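Tunen 暮らしの相談室 > 住まい > 音・防音

オンラインで話すと、部屋の声が響いてしまいます

Nuria Belay
06/10/2021

はじめて投稿いたします。日本語は勉強中ですので、わかりにくい文がありましたらお許しください。

わたしは先月から、自分の部屋でオンラインの読み聞かせをしております。聞いてくださる方から「お風呂の中で話しているようだ」と言われてしまいました。自分で録音を聞いてみましたら、本当にそのとおりで、とくに「さ」や「し」の音のあとに、声が少し残ります。

部屋は賃貸です。床はフローリングで、壁は白いクロス、天井も平らです。家具はあまり多くありません。壁に穴をあけることと、接着剤を使うことは契約で禁じられています。

カーテンをつければ声は吸われると本で読みましたので、机のうしろにカーテンを下げております。前より少しよくなったと思いますが、まだ響きます。マイクは Bravo という小さい卓上のもので、口から60センチ離して置いています。

おたずねしたいことは、カーテンをもっと厚いものに替えるべきか、それとも別の場所を直すべきか、ということです。吸音パネルも考えましたが、値段がいろいろで、どれを選べばよいのかわかりません。どうぞよろしくお願いいたします。
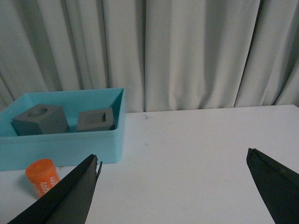
回答(3件)

Tadeo Tapia

わたしも日本語が母語ではありませんが、録音の仕事を少ししたことがありますので、お答えします。

いちばん先に直すのは、マイクの距離です。60センチは遠いと思います。マイクには、口からまっすぐ来る声と、壁や床にぶつかってから来る声の両方が入ります。マイクが遠いと、まっすぐ来る声が弱くなり、残りの響きが目立ちます。まず30センチまで近づけて、それから音量のつまみを下げてください。音量をそのままにすると、近づけた意味が少なくなりますし、声が割れることもあります。口の真正面に置きますと「ぱ」や「ば」の息が入りますので、すこし斜めに置くのがよいです。

次に、どこが響いているのかを確かめます。マイクの前で手を一回たたいて、録音してください。「ビーン」という細い音がつづくときは、平らな壁と壁が向かい合っているところで、音が何度も往復しています。この場合は片方の壁だけを柔らかくすれば、かなり変わります。両方をする必要はありません。

カーテンについてですが、薄い布は高い音をいくらか吸いますが、低い音はほとんど通してしまいます。厚いものに替えるなら、ひだをたくさん取れる幅のものを選んでください。窓や壁の幅の2倍の布があると安心です。それから、壁にぴったりつけずに、10センチ離して下げますと、もう少し低い音まで効きます。突っ張り棒を使えば穴はあきません。

それと、カーテンが話す人のうしろにあるのか、正面にあるのかも大事です。声は前のほうに強く出ますので、まず顔が向いている壁に何か柔らかいものを置きます。毛布をかけた物干しでも試せます。試してから買えばよろしいです。

吸音パネルは最後でよいと思います。薄いスポンジのものを壁に少しだけはっても、声の響きはあまり減りません。

Skirkow

ラグを敷く。以上です。うちはそれで直りました。フローリングは響きますよ。

Isell

前の方のラグの案に賛成ですが、机のことも書いておきます。卓上マイクの場合、声が机の板にはね返ってマイクに入りますので、少しこもった、変な音になることがあります。マイクの下とその手前にタオルか厚いフェルトを敷いてみてください。机をたたく音や、本を置く音も小さくなります。

本棚も役に立ちます。本の高さがばらばらに並んでいると、音がいろいろな方向に散ります。きれいにそろえないほうがよいそうです。

なお、防音と吸音は別のものです。部屋の響きを減らしても、となりの家に聞こえる音はほとんど変わりませんので、夜に読まれるときはお気をつけください。

Nuria Belay(質問者)

皆さま、ご親切にありがとうございます。教えていただいた順番で試しましたので、ご報告いたします。

まずマイクを30センチのところに移しました。録音を聞きくらべますと、これだけで声がずいぶん近く感じられました。息の音が入りましたので、Tapia様のおっしゃるとおり斜めに直しました。

手をたたく試験もいたしました。細い音が残りましたが、物干しに毛布をかけて正面の壁の前に立てましたら、短くなりました。ただ、毛布が重くて、物干しが一度倒れました。下に重しを置いたほうがよいと思います。
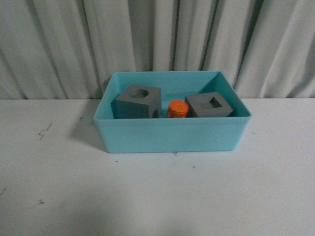 タオルは、はじめに薄いものを敷きましたが違いがわからず、バスタオルを4つに折って敷きなおしました。すると、本のページをめくるときに机から来るコツコツという音が小さくなりました。声のこもりについては、わたしの耳ではまだよくわかりません。

ラグはまだ買っておりません。洗えるものがほしいのですが、洗えるものは薄いことが多く、迷っています。薄いラグでも、下にフェルトの敷物を重ねれば同じように効くでしょうか。ご存じの方がいらっしゃいましたら、お教えください。

Tadeo Tapia

重ねて大丈夫です。床とラグの間にフェルトが入りますと、全体が厚くなりますので、薄いラグ一枚より吸います。すべり止めがついたものを選んでください。大きさは、机といすの下だけでなく、机の前の床まで届くほうがよいです。

毛布の物干しは、足が開く形のものですと倒れにくいです。

この相談は解決済みです。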